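Trosdale Household Advice Service
Clearing and Wiping a Table: What a Machine Can and Cannot Yet Take On
Reviewed September 13, 2022

The Service is regularly asked whether householders should wait for a machine before reorganising their daily chores. For floors, automatic cleaners are a reasonable purchase for many homes. For tables, worktops and shelves, our advice remains to keep a cloth to hand.

A table is harder work than a floor. Everything on it must be lifted, put somewhere safe and returned, and each article needs a different touch. A tissue box will crush if held as firmly as a cup. A plant has to be taken by its pot, never by the leaves. Clear plastic wrapping is difficult for a camera to pick out against a pale surface, and the same is true of drinking glasses.

The simulated table below sets out the problem fairly: a patterned blue and white cup, potted plants, a box of tissues and some clear plastic, all sharing one white top with an open gripper above it.
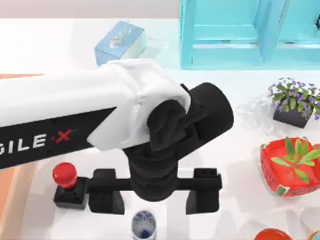 Vesna Ristić wrote to us after our May notice to say that we were being too cautious. In her view a machine that cleared half the table and left the china alone would still be worth having, and she would gladly wash the cups herself if something else dealt with the wrappers and the crumbs.

The Service accepts the point in part. Sorting light, unbreakable articles into a tray is the chore most likely to be handed over first. Hooman Najafi, writing for our workshop readers, reports much the same from the bench — parts of one shape, laid out in one place, can be moved by machine all day, while a mixed drawer of fixings still goes to a person.

Until that changes, the following practice is recommended.

Clear from the back of the table to the front, so that the sleeve does not pass over standing china.

Place breakables on a tray with a raised edge before any wiping begins. Keep the load under 3 kg.

Lift plants by the pot and wipe the base before setting it down again. Leave at least 50 mm between the pot and the edge of the table.

Gather clear wrapping by hand and feel across the surface for pieces that have been missed.

For a painted shelf, use 300 ml of warm water with a few drops of washing-up liquid. Wring the cloth well and dry the joints afterwards.

Readers who intend to try a machine at home should begin with plastic cups and empty boxes, and should remain in the room throughout. China and houseplants may be added once the lighter articles are being handled reliably — and returned to the right place.

Questions on shelving and painted surfaces are dealt with on a separate page.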